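**To:** room613@bolside
**From:** Ma
**Date:** 17/06/2019
**Subject:** Re: Re: the windowsill (was: Re: fridge)

> From: Deming Su
>
> All,
>
> The window people need to get at the inside of the bay to look at the seals. They want the whole sill clear, end to end, plus anything hanging in front of the glass. I have 21 days to tell them whether we're ready. If we aren't, they come back in December and Plurkska charges us a 300 dollar call-out, which will come out of the coffee money.
>
> Please take your things home or put them somewhere that isn't a windowsill. I don't want to be the one who decides what's trash.
>
> Deming
>
> PS: The fridge is a separate thread. Please stop replying to it here.

Deming, thank you for this. I notice that I have replied to it here, but at least I changed the subject line.

I read your message at my desk, which is the one nearest the bay, and looked up at the sill for what may have been the first time since I moved in. I think of it as a view with some things in front of it. I now see that it is a shelf, and that most of us have been using it as one, me included. We have two real shelves, by the door. They are where the Istatel catalogs live, and they have been full since before my time, so people come in holding an object, see a long flat piece of stone with light on it, and nature takes its course. 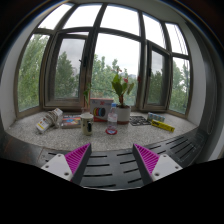
My proposal is that we claim things by reply to this list. Say what it is, say it's yours, and say where it's going. "Some of the stuff on the left" doesn't count as a claim. I'll start. The cream mug with the black printing is mine, and it's going back to the kitchen, where I will wash it and then fail to recognize it for a week. The upright white box with the row of colored circles on it I had always assumed belonged to everybody, in the way that a box nobody opens does. If it's yours, speak up. The same goes for the clear cylinder lying on its side at the far end, which has a label on it, so somebody must have cared about it once. And could whoever put down the little glass cup near the window please come and get it? I've been treating it as part of the plant arrangements and I'm no longer sure that's right.

On the matter of water bottles. I know this came up in the fridge thread and I know we all said things. I'm not against bottled water. I am against the stage that comes after, when a bottle has been drunk from, put down in the sun and left to become a landmark. I've given directions by one. ("Your charger? Left of the Evian.") If you have a bottle on the go, keep it on your desk. If you can't remember whether it's yours, it isn't yours anymore, and you should pour it on something green and put the plastic in the recycling downstairs. This applies to me too, before anybody writes in.

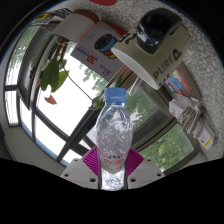 Which brings me to the plants, where I think we need to go slowly. Deming's window people want everything away from the glass, and a plant that has spent years working out where the light is will not thank us for a stay behind the printer. I suggest we use the long table on the landing for the pots. It gets the afternoon sun and the only thing on it at present is a stack of Bolside newsletters, which can go underneath. Two people to a trip if it's heavy, something under each pot so we don't leave rings on the table, and please take off the dead leaves before you carry anything across the carpet.

For the hanging ones, don't unhook them on your own while standing on an office chair. I say this as someone who has stood on that chair. It turns. There's a step stool in the supply closet, behind the projector screen, and you will have to move the projector screen, and it will unroll. Just let it.

Cables next. I'd like the power strip off the stone altogether. I've seen it there so long that I plug things in without looking, next to where we put the drinks and the watering, and I can't believe I have to type that sentence to adults, one of whom is me. If whoever brought it in would like it back, fine. If it belongs to the room, it can go under the middle desk, and we can all learn to bend down.

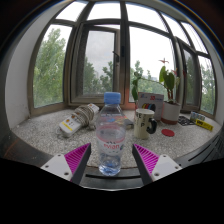
*Middle of the sill: bottle, power strip, mug, red disc. Claims to the list, please.*

I'd be glad to hear about that disc, by the way. I've put a cup on it. It could be a coaster or it could be the lid of something, and if there's a lidless container somewhere in 613 then I'd like the two to be reunited.

So that we have something to argue with, I suggest this:

- Claims by reply, up to the end of next week. One email per person, if you can manage it.
- Small things go in the 2 crates I've put by the door. One says KEEP and one says ASK. There's no crate for throwing away, out of respect for Deming's feelings.
- Plants go last, on the morning itself, to the landing.
- After that somebody wipes the stone down with a damp cloth. Don't use the green spray, it leaves a film. I'll do it if I can have the good cloth.

What goes back afterward is a harder question. I'd vote for the plants and nothing else. I know how that will go. There'll be a week of clear stone, then a mug, just for a minute, and then a booklet under the mug to protect the surface. But I would like the week.

Deming, could you ask Plurkska whether they also need the slatted part below the sill kept clear? I've lost a pen and at least one good paper clip in that direction and would like to be present if anything is lifted out.

Ma

PS: The yogurt is mine. I'll answer for it in the other thread.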